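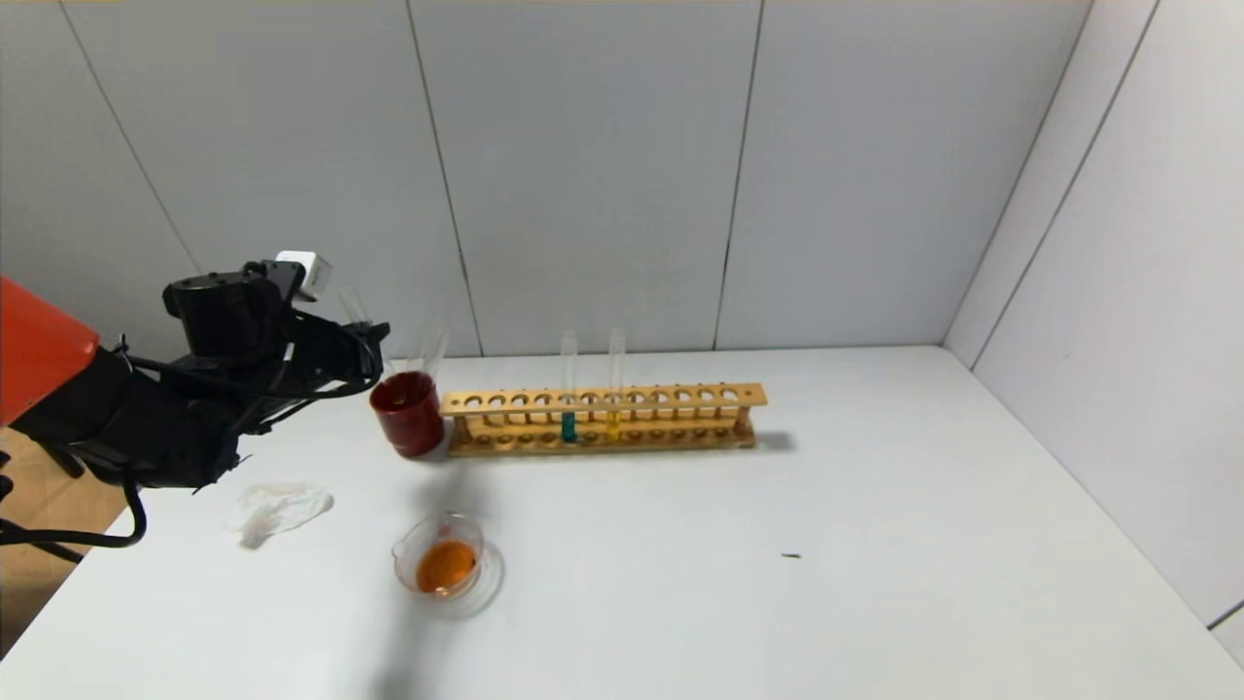

Gripper, dark red cup, wooden test tube rack.

OK, I finished the last episode of Rustad at two in the morning and I need to talk about it, so settle in (spoilers for the whole season, mute me if you're behind!)

First off, Wenche Hägglund. I knew she was good from Perna, where she had maybe four scenes and I remembered every one of them, but a lead role is a different job and she just walks in and does it. The phone call in episode three is one take and she barely moves her face.

For anyone who hasn't started: it's a small-town drama about two sisters who inherit a ferry company with one working ferry. Hägglund is the older one, who stayed. Ronja Lundgren is the younger one, who left and has opinions.

I've seen people call it slow. It is slow! The first two episodes are mostly people being polite in kitchens. Then the insurance letter shows up and all that politeness turns out to have been holding the roof on.

Ronja Lundgren deserves more credit than she's getting, by the way. All the posts I see are about Hägglund (fair) but watch Lundgren in the background of the funeral lunch. She's rearranging the same plate of sandwiches the entire time, and when her uncle takes one she looks ready to fight him.

Also the uncle!! Emilian Bratu, who I only knew from comedies. He's hardly in the first half, then he gets the speech on the dock in episode seven and I had to pause and go get a glass of water.

Somebody asked me about the episode order. There are 11, and yes, watch them straight through. Episode six is the flashback one and I get why people want to skip it, but the song the mother hums comes back in the finale and you want to have heard it.

The song, since three of you asked: it was written for the show by Vilgot Fagerlund. It's on the soundtrack as "Cistik," track four. There's also a longer version over the end credits of episode nine with an accordion in it, and that one isn't on the album, which hurts me personally.

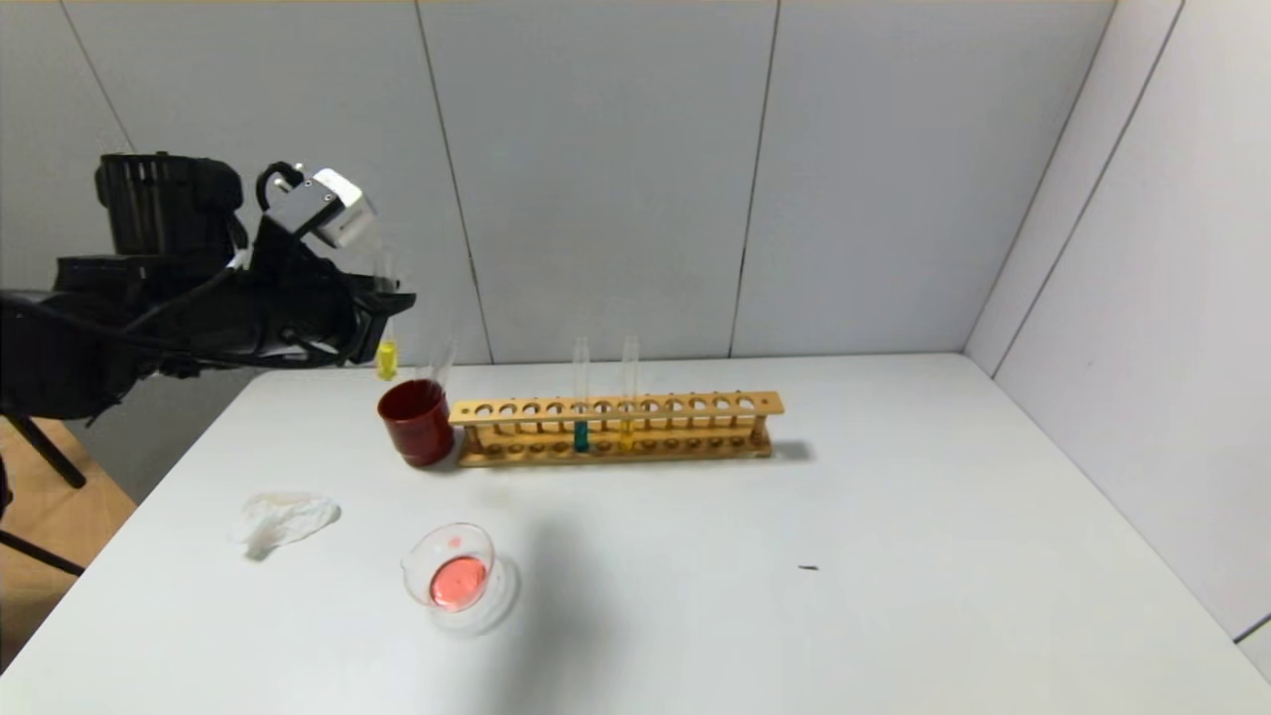
Test tube with yellow liquid, held over the table.

Back with coffee. Let's do the ending.

I loved that they didn't sell the ferry. I was so sure they would. The buyer had been in four episodes, he had the nice coat, everything was pointing that way, and then the older sister reads the contract out loud at the table and just stops in the middle of a sentence. Cut to the engine starting. I yelled.

What I'm less sure about is the neighbor storyline. He gets that whole build-up with the missing boat keys and then he moves away off screen? My guess is a scene got cut. If anyone has read an interview about it, send it to me, please.

Small things I adored: the terrible office radio, the dog that belongs to a different person every episode, the sisters wearing the same raincoat in two colors, and the way the credits get shorter each week.

If you finish it and want something close in mood, try Sikidus. It's older and a lot funnier, but it has the same director, Ronja Granström, and you can see her working out how to shoot people not talking to each other. The wedding episode is one of my favorite hours of TV, full stop.

Our little group chat for this show had 11 people in it at the start of February and it has 262 now, which is wild for a drama about a boat. Hi to everyone who came over from there! Your theories about the lighthouse were all wrong and I enjoyed every one.

No word on a second season. I'd watch one tomorrow, but I'd also be happy if they left it alone. The last shot of Lundgren learning to dock the thing, badly, is a great place to stop.

Starting my rewatch tonight at eight if anyone wants to join. I'm doing episodes one and two, and I'll be posting about the kitchens.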